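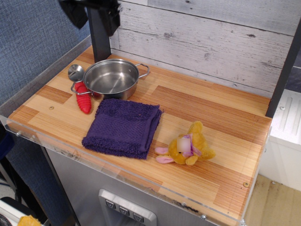 Maritza Restrepo

March 21, 2024

Small stainless pots are sold by diameter, which tells you very little about how they cook. What matters more is the base. A single-layer pot with a thin floor has almost no capacity to spread heat sideways, so the metal directly over the flame runs far hotter than the metal near the wall. With water this makes no difference. With milk or sugar it leaves a ring where the burner was.

I tested this over two evenings with a single-layer pot and a Quintero with a bonded aluminum base. Same burner, same setting, one cup of whole milk in each, no stirring. The thin pot scorched at 173 °F, measured in the center with a probe. The Quintero reached the same reading with a clean floor, though it took longer to get there.

Stirring closes most of the gap. So does a flame no wider than the base, which on my stove means the back left burner at its lowest stable setting. I had a cast iron diffuser for a while, but it holds heat long after the gas is off, and custard keeps cooking on top of it. I went back to stirring.

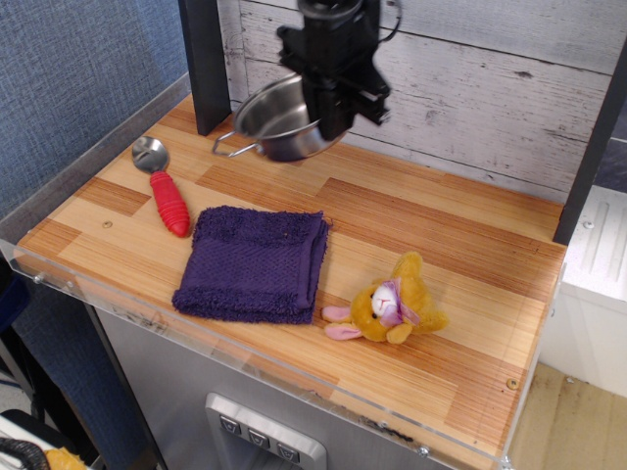 Handles are the other thing to check before buying. Wire loops riveted or spot-welded to the wall stay cooler than a solid handle of the same length, but they are short, and on gas the flame can wrap up the side and reach them. Use a folded towel. Walter Alvarado wrote in June to say that his spot welds let go after 3 years of dishwasher cycles. Mine are riveted and have not moved, but I wash by hand.

Blue or brown discoloration on the inside is an oxide layer and comes off with a spoonful of vinegar. White spots are minerals from the water and come off the same way. Pitting from salt does not come off. Add salt after the water boils and stir until it dissolves.

Next up is lids. I have a Traller that fits and a Jikska that rattles, both marked with the same diameter.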